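From: Theano Nikolaidis
To: Weavers and Quilters list
Date: 12/05/2020
Subject: Re: Binding on a zigzag quilt, and what to do at the points

Chrysoula Katsaros wrote:

> I finished piecing the zigzag top and it came out 2 inches longer on
> one side than the other. I used the half-square method from the Codel
> booklet. Everything is cut on the straight grain except the outer
> triangles, which I trimmed down from leftovers. Should I take it apart
> or ease it in when I quilt? Also, does anyone still bind zigzag edges
> by following the points, or do you all cut them square?
>
> Chrysoula

Chrysoula, I would not take the whole top apart. If the outer triangles came from leftovers, their long edges are probably on the bias, and that is where your 2 inches came from. Bias edges grow each time you press them. Lay the top flat overnight, then measure down the center and compare it with both sides. If the center matches the short side, run a line of stay stitching along the long side and pull it up gently until the two agree. Spray starch helps. I have eased in that much before and it did not show after washing.

If the center matches the long side, your short side has some seams that are too deep. Check the first few rows you sewed. Mine are always the worst there.
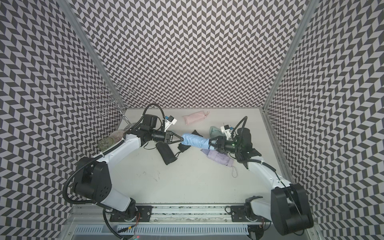
As for the layout, I prefer parallelograms to half-square triangles for a zigzag. You cut strips, slice them at an angle, and there are half as many seams to match. Small pieces in black and light gray, like the pattern on those walls, make a strong zigzag with only two fabrics, but every point that misses will be easy to see. With a busy print you can get away with more. Cường Quách taught me to pin only at the seam crossings and leave the rest alone, and I still do it that way.

On the binding, I cut my edges square now. I followed the points once, on a crib quilt, and the inside corners never lay flat. If you want to try it, use a bias binding, clip each inside corner to just short of the stitching line, and stop with the needle down at every turn — you can't rush this part. Iraís Xolalpa has done several and may want to add something.

I also have a cone of gray Skaken thread that I won't use up. It's a 30 weight, too heavy for piecing but good for quilting by hand. Write to me off the list if you want it and I'll put it in the mail.

Theano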